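My upstairs neighbor is learning the drums, the kitchen sink is full, and I have been in a bad mood since October started. So naturally I made popcorn and put on a movie I'd been saving for a good mood. Great planning on my part.

The movie was The Grovdale Ferry, and I knew almost nothing about it going in. I'd seen the poster (a woman in a raincoat, a boat, lots of gray) and figured it was going to be one of those slow, sad dramas where people look out of windows for two hours. I like those fine, but I have to be in the right headspace, and with a drummer overhead I was not. I gave it twenty minutes before I'd switch to something dumb.

Well, I never switched! It's a heist movie! Why would you put a sad lady in a raincoat on the poster of a heist movie?

The setup is pretty simple. A ferry makes the same short crossing every day to a little town called Grovdale, and one night a year it carries the takings from the summer fair in a locked metal box. A retired ticket seller, who lost her pension when the company got sold, decides she's going to take the box. She has 9 minutes between the moment the car deck closes and the moment the crew comes back down. She knows the boat better than anyone alive and she has terrible knees. That's the whole movie, and I was on the edge of my couch for most of it.

I loved the planning scenes. Usually in a heist movie I tune out a bit when they bring out the blueprints, but she doesn't have blueprints, she has a paper placemat from the ferry snack bar with a kid's map on it – and she plans the entire robbery on the back of that thing in crayon. There's a long stretch where she just rides the ferry back and forth with a stopwatch in her mitten, buying the same cup of soup each time, and the soup guy starts to get suspicious, and I swear I was more nervous about the soup guy than about anything with a gun in it that I've watched this year. 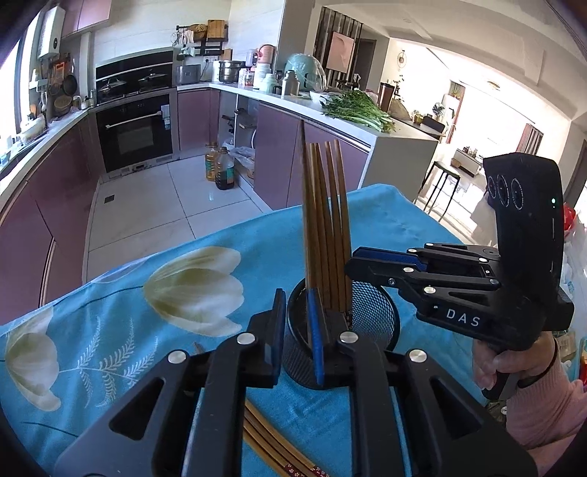
The nephew is where it loses me a little. She needs somebody who can drive the getaway car, so she ropes in her sister's kid, and he is supposed to be the funny one. Some of it is funny! The bit with the toll booth made me snort. But he gets a romance with a girl who works at the Hotel Clostetti, and every time we went over to that hotel I could feel the air going out of the movie. They have one conversation about stars and then they have it again, longer. I'd have cut all of it except the scene where she catches him hiding in the laundry chute.

I also have a question about the money. They make a big deal early on about how the box holds 3,323 dollars the first year she worked there, and you think okay, that's going to matter, the number's going to come back. It doesn't come back. Maybe I missed it while I was refilling the popcorn (I paused it, but I may have unpaused it from the hallway). If you caught something, please tell me in the comments, it's been bugging me all evening.

The ending I won't spoil, except to say that the sea is involved and I yelled. The last shot goes on for a really long time with no music, only the engine noise, and then it cuts to the credits and there's this ridiculous accordion song that I have now listened to four times in a row. My neighbor started drumming during the third one and it kind of worked.

As for the rest of my watching, I'm still behind on everything. I have 71 movies on my list and I add two for every one I finish. I tried the first half hour of Fuditz, the cartoon about the badger detective, and bailed. The colors are gorgeous but the badger's voice made my teeth hurt. I might go back to it on a day when I have more patience, or with the sound off. I did finish Seok, which is the quiet one about the piano tuner, and I want to give that its own post because I have a lot of feelings about the scene in the stairwell and I need to watch it once more before I try to write them down.

So, The Grovdale Ferry: four popcorn bowls out of five, and it would have been four and a half without the star conversations. Watch it in the dark, and skip the trailer if you can, it gives away the car deck part completely. Next up is either the Seok post or the horror movie you guys keep sending me. I'm leaning toward Seok. I have to walk past a very dark laundry room to take my trash out.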